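We use cookies to remember your settings. Accept | Manage

Robot does the suturing on the practice pads now. What is left for the bench technicians?

Asked by Sowmya Arumugam, 6 October 2025

I work in the skills lab at Pickering, where we are four technicians. Until September we closed the training pads by hand, so the trainees had finished examples to compare. Now the robot ties the knots and we mostly watch the screen.
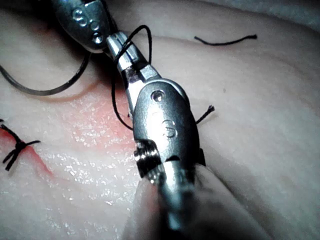
2 answers

Mei-kuen Yang

We had the same change at Hondbridge. My hands do less, but my eyes do more. I check every row for spacing and for how the tails are cut, and I write down which knots I would not accept. In the first month I looked at 900 knots, so please believe me that it is real work.
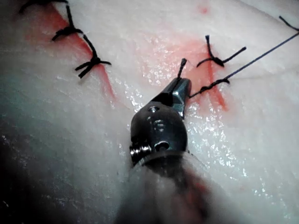

Jaws holding a short suture tail, pad with two incisions.

Ask your manager to put the checking in your job description. With us it was forgotten and two colleagues lost their bench allowance - it took long to repair this.
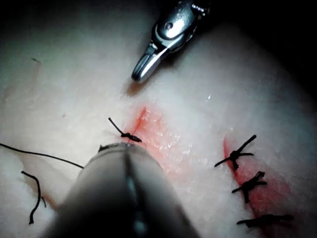

Also keep one afternoon for tying by hand. After some weeks I noticed that I was slower, and you cannot judge a knot well if you have stopped making them. Our trainees still prefer to ask a person why a stitch is placed there.

Ashwin Devadiga

Same here, more screen and less bench. 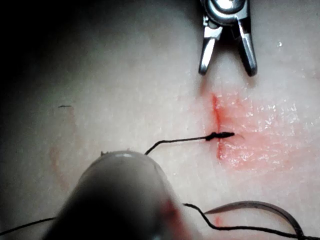 Learn the setup and the error log, then they need you. The pay did not change for me.

Related questions
Who signs for pads closed by machine?
Sore neck from watching the monitor
Moving from bench work to robot setup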